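Write the rule down before you send people into houses

Quick one, because I have a call at 4 and this has been bugging me since February.

We need a standard for home recording. A real one. Not the 66 page thing Derkano passes around, which is mostly about who signs what. I mean the stuff a person can hold in their head while standing in somebody's living room with a gripper in one hand.

Right now every shop makes up its own. Mestance says tidy first, then record. Ukeo says touch nothing, record it as you find it. Noiphan has a checklist with 13 items and I have yet to meet an operator who can name more than 5 of them. So you pool the data and you get three different ideas of what a home is, and then people wonder why the policy falls apart the minute there's a jacket in the way.

My position: record it as it is. Tidying is editing. If you clear the bed before a pick task you've made the task easier and you've hidden that you did it, and the hiding is the worse half.

Othmane Chraibi disagrees with me and he's no fool. His point is consistency. Run 200 episodes with the same starting layout and you can at least say what changed when something fails. Fine. Do that in a lab. Label it lab. But don't ship it as home data.

The other thing is private stuff. Letters, medicine, family photos, anything with an adress on it. That does get moved, with the household's ok, before the recording starts, and you write down that it was moved. One line in the log. I've seen logs with nothing in them but a start time.

And the pads. Eduard Michalík has been saying this for ages and I finally agree: finger pads get checked at the start of every session and the pad type goes in the log. Swap a smooth pad for a textured one halfway through and you have two datasets wearing one name. Costs a minute.

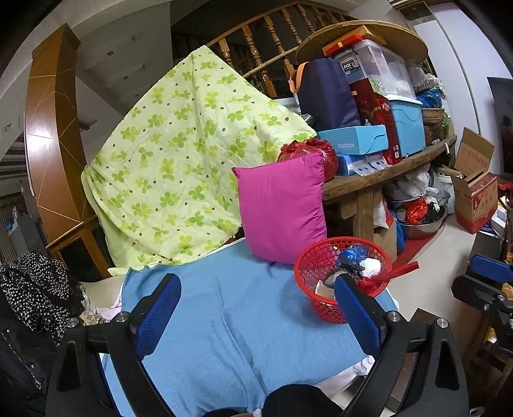 Textured pads, red basket, bags still in it. Leave the quilt on the railing.

Under the tidy first rule most of that is gone before anyone hits record. The bundle, the pillow, probably the basket too. What's left is a blue sheet. Easy to grasp things off, sure. Not much use to a machine that has to work around folds and bag handles later on.

So, my short version. Leave the room alone. Move what's private and log it. Log the pads. Let the household stop you at any point, no reason needed, and delete what they ask you to delete the same day. If a rule can't be explained at the front door it dosen't belong in the field guide, put it in the appendix with the signatures.

Derkano is taking comments on the next draft. Send them some.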